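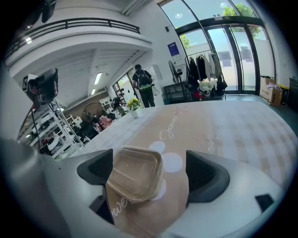
Week 6: Washed-rind cheeses, and why they smell the way they do

Welcome back, everyone. Last time we got as far as the fresh cheeses and the first of the pressed ones, and I promised that we would move on to the sticky, orange, rather loud family that lives at the back of the cheese counter. I know a few of you are nervous about this one (I got some very funny notes after the tasting list went up), but please come with an open mind and an empty stomach, because these are some of the gentlest cheeses in the world once you get past the door, so to speak.

A washed-rind cheese is simply a cheese whose outside is wiped or rubbed with liquid while it ripens. Most often the liquid is plain salty water. It can also be beer, wine, cider, brandy or whey, depending on what the maker has at hand and what the neighbors have always done. The washing keeps the surface damp and salty, and that discourages the fluffy white molds we met on the soft cheeses in January. In their place you get a community of yeasts and bacteria that are quite happy with salt and moisture.

The order of arrival matters, so write this part down. Yeasts come first. A young cheese is fairly acid on the outside, and the yeasts eat up that acid over the first days. Once the surface is milder, the bacteria can move in, and some of them are orange or pink, which gives the rind its color. They break down protein and fat, and along the way they make the sulfur smells that people compare to cabbage, feet, barns and worse. A few of the same kinds of bacteria also live on human skin, so the comparison to feet is fair enough!

Now, the smell and the taste are two separate matters, and I do want to spend a little time here. The strongest smells sit on the rind. The paste inside is often mild, milky and a bit meaty — think of broth, or bacon fat, or roasted peanuts. When we taste, take a piece from the middle first, with no rind at all, and only then try one with the rind on. Students who go straight for the rind tend to make up their minds too early.

Our three cheeses for this session

Vasetti. Cow's milk, small square, washed in brine. Aged 49 days. Soft, with a slight bulge when you cut it, and a little chalky in the very middle if it was cut early. This one is your starting point, and I'd like everyone to try it before the others.

Prarnon. Goat's milk, washed with a dry cider. Firmer than you would expect, with a thin rind that is more peach than orange. Some people find a bitter note toward the end. Tell me if you do, and tell me if it came from the rind or from the paste.

Witkowska. Cow's milk again, a wheel of 600 grams, rubbed with dark beer. Stronger, saltier, and my own favorite with boiled potatoes and a spoonful of mustard. Leave it till last or you won't taste anything else for a while.
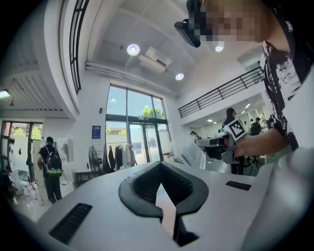
A word on temperature, and then I'll get to washing at home. All three should come out of the refrigerator a good hour before you eat them. Cold fat doesn't carry much flavor, and a cold washed-rind cheese can seem rubbery and dull while still managing to smell up the kitchen, which is a poor bargain. Keep it in its paper while it warms, so the cut face doesn't dry.

Washing a rind yourself

Several of you asked about this, so I'll give the short version. For a brine, dissolve 22 grams of salt in a cup of boiled and cooled water. Dip a clean cloth, wring it out well, and wipe the cheese all over, turning it as you go. The cloth should leave the rind damp, with no puddles. Do this every second day for the first two weeks, then twice a week after that. Keep the cheese somewhere cool and humid, on a rack, in a covered box that you open daily.

If the rind turns slimy, you are washing too often or the box is too wet. If it cracks, the air is too dry. Small patches of white mold can be wiped away with the brine. Black or bright green patches that keep coming back are a reason to throw the cheese out and start again, and I have done this more often than I care to admit.

Wash the oldest cheese last if you have more than one going, unless you want the young ones to pick up a bit of the older rind, in which case do it the other way around. Makers have used that trick for a long time, and it works nicely at home too.

For next week

Please read the Flirnevum handout on blue cheeses, both sides. Bring your tasting sheets for the three cheeses above with at least one full sentence on each — "nice" is not a sentence, as you know — and, if you like, a piece of rye bread to share.

14 shares | 3 comments

Flirnevum Evening Courses | Contact the office | Copyright 2018 | Back to top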